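Iviven handset: progress report to Skoneck, second quarter of the grant

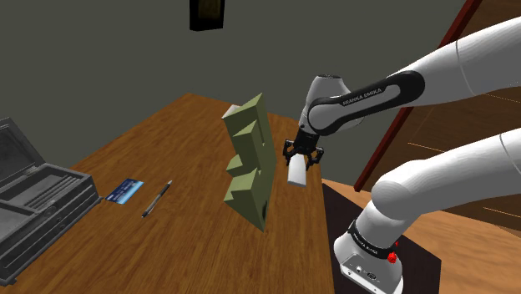

A simulated Franka Emika arm holding a small white block over a wooden table.

Since the last report the Iviven has gained a working back cover, lost a headphone jack, and got slightly thicker. You asked us to be frank about the thickness. The new battery is the cause, and we would like to keep it. In our drain test the old cell died before the evening news. The new one was still going at breakfast, playing the same cartoon it had been playing all night.

Display. The panel from Krishnan arrived in December, three weeks after the date on the order and in a box addressed to somebody else. It is a flat screen with plain bezels and no notch, as specified. Brightness peaks at 600 nits on our meter. The proposal said we would be happy with less, so we are claiming this one as a success and moving on before anyone measures the corners. The corners will be in the next report.

Cameras. We are down to two on the back. The third, a macro lens, took pictures of lint very well and of everything else badly. Dropping it freed up a little room on the board, which the antenna people claimed the same afternoon.

Software. The bug list stood at 83 when the quarter began. It now stands at 19, five of which we consider serious. The worst makes the phone answer calls while it is in a pocket – a feature some of our testers' mothers have come to enjoy. Ashraf El Idrissi has a fix for it that also turns off the flashlight. He is working on a second fix.

Repairability. The battery comes out with one ordinary screwdriver and no heat gun. The charging port is on its own small board and can be swapped without touching the rest. The speaker is still glued in. We have argued with the supplier about the glue and will argue again.

Field trial. The Meltomham trial starts next quarter instead of this one. The phones were ready, but the SIM cards were not, and then the SIM cards were ready and were the wrong size. Replacements are on order.

Money. Spending is under plan, mostly on account of things arriving late. Please don't read this as thrift. The invoices for the display and the tooling both land next quarter, and we ask that the unspent travel line be moved to tooling to meet them.

Next quarter: drop tests, the speaker glue, the corners, Meltomham.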